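Stesside Packing Services
Equipment Review Group — Minutes, November meeting
Subject: Turent two-arm handling package, trial lease under review
Start 9:15 a.m., close 10:50 a.m.

Present: Operations (chair), Maintenance, Quality, Purchasing, Safety, and the Turent applications desk by phone for items 2 through 5. Apologies from Line 4 supervision.

1. Minutes of the October meeting

Accepted with one correction. Item 6 gave the supply at the Sedlow bay as three-phase. It is single-phase. Maintenance has changed the drawing.

Actions carried over: floor anchor quote (received, see item 6); spare fingertip pads (on order, no delivery date).

2. Status of the trial

The package has been in the Sedlow bay since the last meeting. It comprises two arms, two multi-finger hands, the controller, and remote support during business hours. The trial covers mixed small goods that the current suction line rejects: tubes, pens, clips, flexible packets, and light cartons.

Total handling attempts logged to date: 1,494. Attempts closed without operator input: 1,181. The remainder were stopped by the operator, timed out, or ended in a drop. Quality noted that the log does not separate these three outcomes. Turent will add an outcome code to the export.

Operations asked whether the same figures could be broken out by item type. Turent said yes for any item entered in the catalog, no for loose additions made at the table. Agreed that all items are to be entered in the catalog before use.

3. Two-handed work on long items

The group discussed long, thin items, which account for most of the manual handling on the Beltrán contract. The present method is a single gripper at mid-length. It is not acceptable for items made in sections, as the joint carries the load and the free ends swing into the tray wall.

Turent's proposed method is an end grip with both hands, the item held level across the table and the fingers closing from above and below. The sectioned tube in the test set has a colored rod portion, a ring collar, and a clear portion, and the two hands take it by opposite ends. Other test goods stay on the cloth during the hold, including the cookie box, the marker, the toothpaste, and a binder clip.

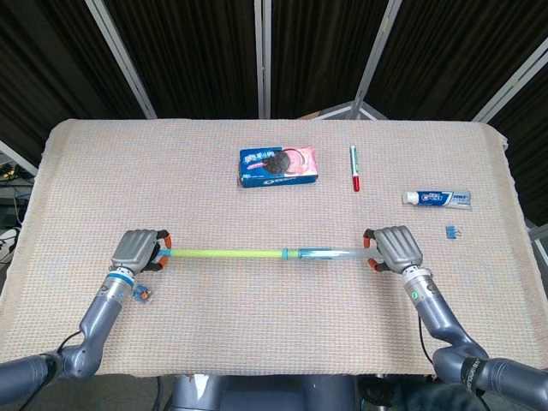

4. Grip settings and surface

4.1 Grip force. Quality wants separate force limits for the left and right hands. Clear tube sections mark more easily than solid rod. The controller supports this, but the limits are currently tied in the Stesside configuration. Turent to untie them.

4.2 Fingertip pads. The pads are a consumable under the lease. Purchasing asked for a stated service life. Turent would not commit to a figure for mixed goods and offered an inspection interval of 400 cycles instead. Accepted for the trial period only. Purchasing wants a replacement price fixed before any extension.

4.3 Table covering. The woven cloth is to stay. Maintenance raised the question of small items catching in the weave. Quality has no recorded case but will add a check to the daily sheet. A spare cloth of the same type is to be held at Sedlow so that settings do not have to be redone after cleaning.

4.4 Soft packets. Results remain below those for rigid goods. Turent attributes this to the approach angle and will send a revised routine. Quality will rerun the packet set when it arrives and report the result separately.

5. Support terms

Remote support has been used 2 times. One call concerned a controller restart, the other a calibration prompt that did not clear. Both were closed the same day. Operations considers this adequate for a trial but not for a second shift, and asked for a price on evening cover. Turent left the call at 10:25 a.m.

6. Safety and installation

Floor anchor quote reviewed. Approval deferred until the bay layout is final. Cable runs on the arm side are to be checked for strain relief at full reach. Safety requires the stop button position to be marked on the floor plan — the current plan shows it at the old location.

7. Recommendation

Extend the trial on the existing terms to the end of the current lease period. No purchase decision until the coded log export is available and the long-item set has been run with separate force limits.

8. Actions

Turent: outcome codes in export; separate force limits; revised packet routine; evening support price.
Quality: daily sheet update; packet rerun; long-item set.
Purchasing: pad price; lease extension letter.
Maintenance: spare cloth; strain relief check.
Safety: floor plan revision.

Next meeting at Sedlow, same start time. Beltrán to be invited for item 3 only.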